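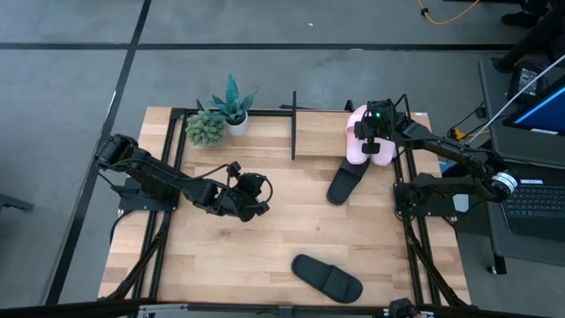 Cell 2, footwear sorting task. Right gripper on the pink slides, left gripper open.

21/04/2021
By Neusa Tavares

Pre-session inspection, two-arm table, Hidau site
Operator: Wellington Cordeiro. Episodes planned: 400.

1. Arm bases tight on mounting plates: OK
Checked both with a wrench. The last sheet says "OK" for 9 sessions in a row in the same handwriting and the same pen. I have my doubts.

2. Cables clear of joints through full travel: OK WITH COMMENT
The left arm has dark cables looping along the links and a small loop near the wrist. Ternley says the slack is by design. Maybe. Tie it down and run the wrist through its full range again before episode one.

3. Wrist camera light on, right gripper: OK
Green. A green light means the camera has power. It does not mean the recorder is saving anything. Open a file and look.

4. Floor around the cell clear: FAIL
Yellow cable loose on the concrete. Also written up in August. Cover it or reroute it.

5. Objects match the task card: OK WITH COMMENT
Two plants, pink slides, black slides. The card says "varied household clutter." Both plants are in the same back corner, and if they stay there for 400 episodes the model will learn that corner and not much else. Genivaldo disagrees. Move them every 30 episodes anyway and log it.

6. Grip force limit set: OK
Set to 6 on the Barros controller. I would like to know who picked 6. Soft soles will put up with a lot, so a clean session with shoes tells us little about the plant pots.

7. Emergency stop tested, both arms: OK
Pressed it myself, twice.

8. Failed grasps kept and labeled: OPEN
Heloísa Sampaio was told to delete drops "to keep the set clean." By whom? Keep them. I won't sign for a success rate worked out after the drops are gone.

Result: hold until item 4 is fixed. Item 8 goes to Valquíria Frota for an answer in writing.

3 comments | 6 shares

Related
Wovov recorder: checking saved files
Cable routing on two-arm tables
Task card template, household objects
Hidau inspection sheets, older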